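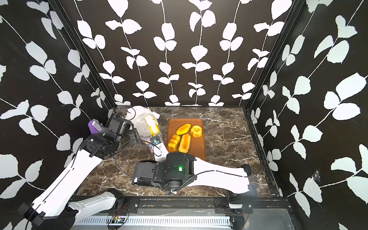

Four on the tray, one already in plastic.

Feb 1, 2020

Quick one, I have to be out the door in 30 minutes. Been packing up the pretend bakery stuff for the shop corner at Holtholm. Wanted it to look like a real bakery counter, so, vine wallpaper, black and white, which I still love. The bread is all fake of course. The long loaf is my favorite. The bundt would fool me before coffee. 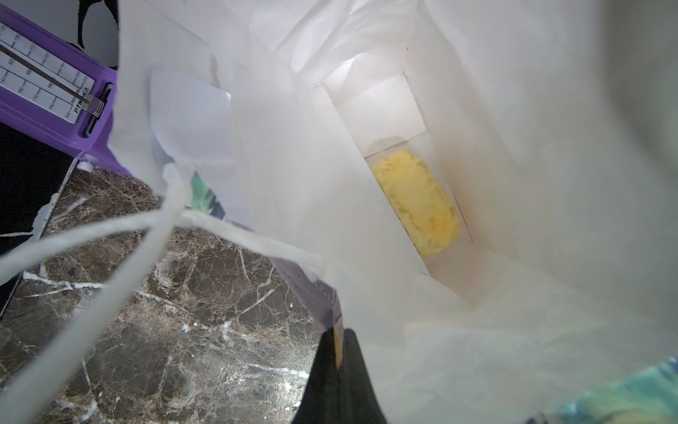 Paper bags are the way to go, the ones with rope handles. Stiff enough to stand up while you fill them. I put tissue round the top and a narrow white box thing down inside so the pieces line up insted of rolling about. Got a stack of bags from Eltier back in May, up to 126 left, haven't checked. Should last.

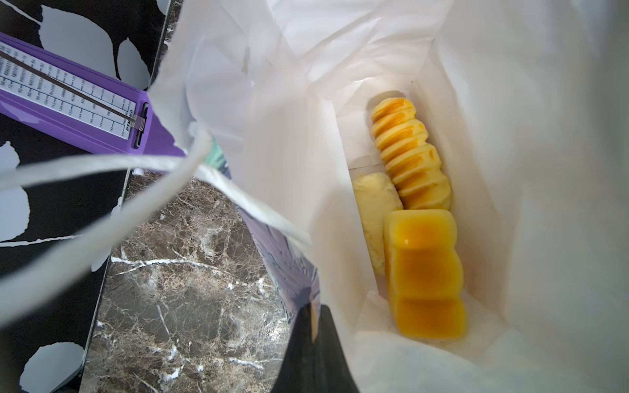 Issue 967

Shiny pieces are a pain, they squeak on the cardboard. Glossy orange one especially. Anyway they go in lengthwise or they don't go in. Tried it sideways once, tore the bag. Never again.

Still to do: price tags, a proper sign, something for the kids to carry change in.

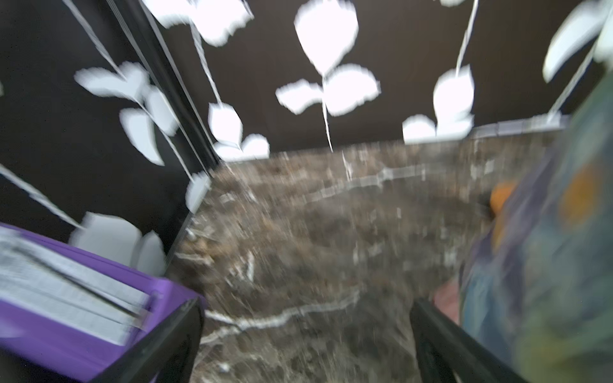
And the counter wants a good wipe, dark marble shows every crumb even when the bread isnt real. Leaving the wallpaper up for now. Might go plainer next time, might not. More when I'm back, got to run.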